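17 Feb 2023

# The ceiling is white and I can't stop looking up 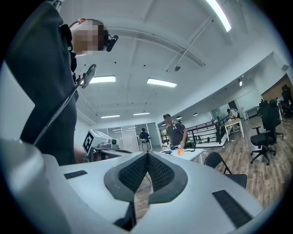

Babar Dhanial told me in December that I'd regret doing the ceiling first, and that everyone who paints a workroom starts with the walls and gives up before they get to the top. He may well be right about everyone! But I had been staring up at the old cream color for so long (it was the color of weak tea, really) that I couldn't face one more winter under it, so up I went.

And oh, I love it. I love it so much. We have white panels overhead now, with the beams and the ducting all in the same white, and the long fluorescent light and the panel lights finally have something to bounce off. I used to carry my sewing out to the hallway to match thread. Now I match navy to black at the bench without squinting, and if you've ever unpicked a whole seam in daylight because you got those two mixed up, you'll know why I'm so giddy over it.

For those who are new here, the workroom is the long one at the back of the old Palley building in Gesterville. I share it with a handful of other makers. It has 732 square feet of floor, hardly any window, and a ceiling chopped into panels by beams. When we moved in I thought the beams were ugly and wanted to hide them with fabric. I even bought the fabric! It is now a very nice set of curtains at my sister's place.

## What I did, more or less in order

First came the washing. I had no idea how much dust can sit on top of a duct. I used warm water with a little dish soap and a sponge mop, and changed the bucket more often than I care to remember. The water came down my sleeves every single time until I worked out that you can put a hair tie around each cuff. Do that from the start.

Then the panels. There are 53 of them if you count the half ones along the wall, and I did count, because I was buying paint by the panel and wanted to get it right. I got it wrong anyway and went back for another can. The paint is Latari flat white, the plain ceiling kind. I'd thought about something with a bit of sheen to throw even more light around, but I tried it on a corner and it showed every roller mark, so flat it was. Two coats nearly everywhere, three over an old water stain near the door that kept ghosting back through. (Yes, I should have used stain blocker. I did for the third coat. It worked like a dream and I felt very silly.)

Beams next, with an angled brush for the edges and a small foam roller for the flat parts. I enjoyed this bit the most. There's something so satisfying about pulling a brush along a straight edge with the radio on, and I got through a whole audiobook about lighthouses.

The ducting I left till last since I was scared of it. Paint does not want to stick to shiny metal. I scuffed it with a sanding sponge, wiped it down, primed it, and then gave it the same white as everything else. It took 11 evenings for the whole job start to finish, and four of those were duct.

## The lights

This is the part I keep getting asked about by the others, so here goes. We kept the long fluorescent. I know, I know! I fully meant to get rid of it. But it gives such an even light over the bench, and with new tubes it's lost that greenish look I used to complain about. The rectangular panel lights got cleaned covers and nothing else, and I'd been blaming the bulbs all that time when it was mostly grime on the plastic. I took down the covers we could reach, washed them in the big sink, and let them drip dry overnight standing on their edges. Please don't wipe them with a dry paper towel like I did with the first one. It scratches, and then it goes all staticky and pulls in every bit of lint in the room, and a sewing room has a LOT of lint.

The strips down at the far end are next on my list. That end is where Lei keeps the cutting table, and she would like a warmer bulb for evenings. I want them to match the rest. We've agreed to try hers for 14 days and then mine for the same, and whoever is less grumpy wins.

## Things I'd do differently

- Stretch my neck before and after, every time. I was looking straight up for hours and paid for it.
- Buy the good extension pole right away. My cheap one slowly unscrewed itself while I rolled.
- Cover the shelves as well as the floor. My button jars have freckles now.
- Mark which panels have had their second coat. White on white at nine at night is a guessing game.

Babar came by last week and stood there with his head tipped back for quite a while, and then asked which white it was. He's thinking of doing his garage. I've lent him the pole.

The walls are still cream, by the way, and next to the new ceiling they look dreadful. I've got three swatches taped up by the door, two greens and a sort of oatmeal, and I change my mind each time I walk past them. If you've painted a room with next to no daylight a proper green, please tell me how it went, and what it did to your thread colors!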